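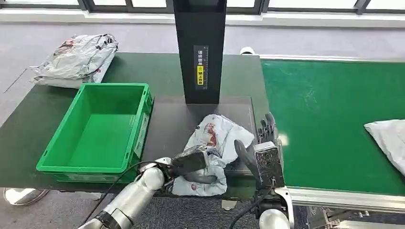 Muludow, May

To the list,

Since several of you asked for numbers before the next call, I am putting everything in one message. It covers the mailer bag task at the Muludow site only. The carton task is separate and will get its own post.

We have 3682 recorded examples on disk. Of those, 690 have been checked by a person from start to finish and given a label. The rest have been through the automatic check for missing joint readings and dropped video, and nothing more. Please don't train on the unchecked ones and then report the result as if they were the same thing.

An example starts when both hands leave the rest position and ends when they are back there. The operator takes one bag, turns it so the printed side is where the instruction sheet says, and puts it down at the target. If the bag slips and the operator recovers it, we keep the example and mark it "recovered". If a second person has to step in, we keep that too, but it goes in a separate folder and does not count towards the total.

Bags are harder than we planned for. A box has edges and the hand can settle against them. A bag bunches up, and two bags of the same size from the same pack will fold in different ways. The left hand tends to press down and hold while the right hand pinches and pulls, and most of the operators have drifted into that habit without being told. I would like some examples with the roles swapped. At the moment there are very few, and the Piras model copies the habit so closely that it does badly when the loose end is on the left.

The wrist views have been added to the export. They are stored next to the head view with the same time stamps, so older loading scripts should still work if you ignore the extra folder. A wrist view often has a good deal of window in it, depending on how the arm is turned, and the brightness shifts with that. We have left the exposure on automatic for now. If anyone has fixed it at their own site and seen a difference in training, please say so.

Things still to settle:

1. How many more checked examples we need before the next training run. My suggestion is another 200, all with roles swapped or with the bag starting upside down.
2. Whether "recovered" examples go into the main set or are held back.
3. Who does the second check. Muludow can take half.

The tool for labelling is still Flisis. Version 3 of the label sheet is the one to use — the earlier sheets have no field for which hand moved first.
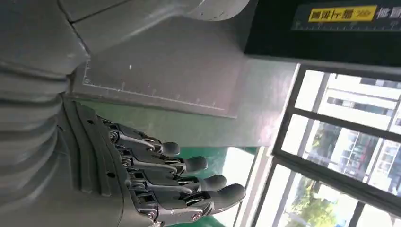 Kakeo wrote:

> The roles are the smaller problem, I think. Before anyone records another
> 200 I would look at how the starts are spread. In the last batch we
> went through, nearly every bag began in the same part of the table,
> and the model had learned the place as much as the bag. We moved the
> start for each example using a printed list and the failures on new
> positions came down, though it was slow work for the operators.
>
> I would also hold back the recovered ones until there is a
> label for the moment the slip begins. Without it the model sees the
> slip as part of the job.

Fair point on the starts. I went back through the checked set this morning and it has the same fault, if not quite as bad. Could you send the printed list, or the script that makes it? We can begin using it on Tuesday with the first shift, and the swapped roles can be done at the same time.

On the slip label I agree, but it means opening every recovered example again. There are around 90 minutes of them. I will add the field to the label sheet and start with the shortest ones. Until that is finished they stay out of the main set, so item 2 is closed unless somebody objects.

Items 1 and 3 are still open. Replies to the list please, not to me alone, so that the Piras people see them.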